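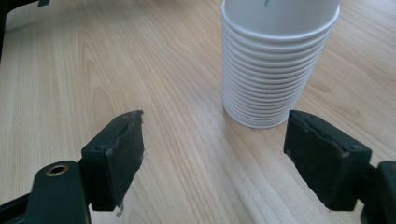

Fiona Strachan

11th July. Hand-held grippers, paper cup task

Carrying on from the pad wear notes. The job today was to compare two ways of getting a single cup off a nested stack and into a known pose, using the hand-held pair, before anything goes near the arms. Rathore want a recommendation on jaw geometry, and the cup task is the one they keep coming back to, so it gets done first and the bottle caps can wait.

Setup

Table inside the extrusion frame, light wood top. Stack stood near the middle so that both grippers can get round it. White paper cups, matt, rolled rims. The rims are the only feature worth gripping against when the stack is full, because the taper sends everything else downwards as soon as the jaws close. Rim spacing is small compared with the pad width, so a pad always lands on several rims at once. This matters more than I had allowed for in the plan.

Lighting left as found. The table top has a sheen towards one side and the finger view picks it up. It did not upset the cup outline by eye, but I have not put it through the Palton segmentation yet.

Pads

The grey pads on the green fingers are scuffed across the face and the top edges have gone ragged. On flat objects I would carry on using them. On the rims, a torn edge can catch one cup and leave the next, and that gives a result which says more about the pad than about the jaw. Noted against every run done with them. New pads are on the Gerdale order with the M3 inserts.

I would like the replacement pads bonded right up to the top edge of the block. The tearing begins where the backing is unsupported.

Method A, one gripper

Approach from the side with jaws wide open, close on the upper cup just under its rim, lift straight up. Other gripper idle.

37 attempts. A clean single cup in most of them. The failures were of two sorts: two cups coming away together, and the whole stack lifting a little and then dropping back. The second sort happened mainly when I closed too far down the taper. Squeezing harder makes it worse, as the cup wall goes oval and locks against the one inside it.

Things to keep for the written procedure:
Close slowly over the last 5 mm.
Pads level with each other before lifting. A small height difference tips the cup and it jams.
No twisting on the way up. It feels as though it should help. It did not help in any run I marked.

Method B, two grippers

One gripper steadies the stack low down, the other takes the top cup. Slower, and the hands get in each other's way if the stack stands too close to the operator. Moved it back towards the far edge and that was better. Doubles were fewer, and I had no case of the stack lifting.

The cost is in the tracking. With both grippers near the stack the marker plates come close to each other and tilt, and from the head view I would expect one to hide part of the other at the worst angles. I looked through a short run and the dots were readable, but the wrist angles were comfortable ones. Someone with shorter forearms may have to hold them differently. Need a second operator for this.

Handover and reorientation

After separation the cup has to be turned on its side and presented for the Ornville fixture, mouth to the left. Tried this with one gripper re-grasping off the table, and with both holding the cup end to end, one on the rim and one on the base.

End to end is clearly the better hold. The cup does not go oval, since the load runs along its length, and the base is much stiffer than the wall. The jaws close up into a sort of ring with the cup across it. Two points against:

The rim side is sensitive. Too much push and the rim rolls under the finger tip.
The finger tips hide most of both ends in the head view, so the pose has to come from the side wall. The printed cups have a small pale-blue flower pattern, and that gives the tracker something to work with. A plain cup would not.

I ran this in sets of 6 with a rest between. Force was judged by hand only. No numbers are to be quoted from this page for grip force until the load cell is back.

Cables

The black leads loop back past each hand. On the right it wants to sit round the outside of the wrist. If it slips inside, it drags on the cuff when the gripper is turned over, and I think that accounts for about 2 of the dropped cups. Try a clip on the sleeve, or a lighter lead.

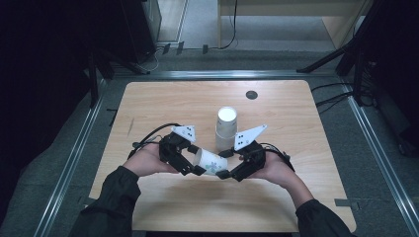

To do

Repeat method A with new pads, same stack height, same operator.
Second operator on method B, check plate visibility at the extremes of wrist angle.
Plain cups against printed cups for the end to end hold.
Ask Rathore whether the arm version has to do the separation one-handed. If it does, method B is only useful as a source of training data and I will stop tuning it.
Write up jaw width properly. Narrow tips suit the end to end hold, wide pads suit the lift, and we can't have both on one finger without a step in it. Sketch is in the back of this book.
Load cell calibration is due again in September. Book it early this time.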